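Home / Bedroom / Sheets / Printed fitted sheets

Trivley Branch & Butterfly Fitted Sheet, Pale Pink
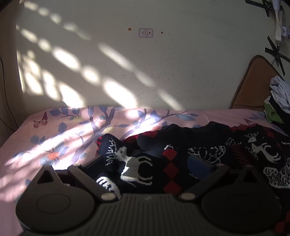
We've wanted a proper botanical sheet in the Trivley range for ages, and this one went straight onto our own beds! The print is drawn large, so the branches have room to wander across the mattress and you keep finding new bits of it when you make the bed in the morning. Slate-blue leaves do most of the work, with a small dark red butterfly over on the left and an orange flower lower down, and the pink behind them is pale enough to sit happily with much bolder things. A black knit with white reindeer and red diamonds sounds like a terrible match on paper, but we love the two together (the red in the butterflies picks up the red in the knit). Strong sun suits it too.

The cotton is a 196 thread count percale, crisp at first and softer after a few washes. Elastic runs all the way around, and the corners stay put even if you're a restless sleeper.

Sizes: twin, full, queen, king
Care: machine wash warm, tumble dry low, iron if you must
Item no.: 324

Matching pillowcases are sold separately, and the flat sheet comes back into stock in February. Also in printed sheets: Kadano stripe, Iwasaki fern.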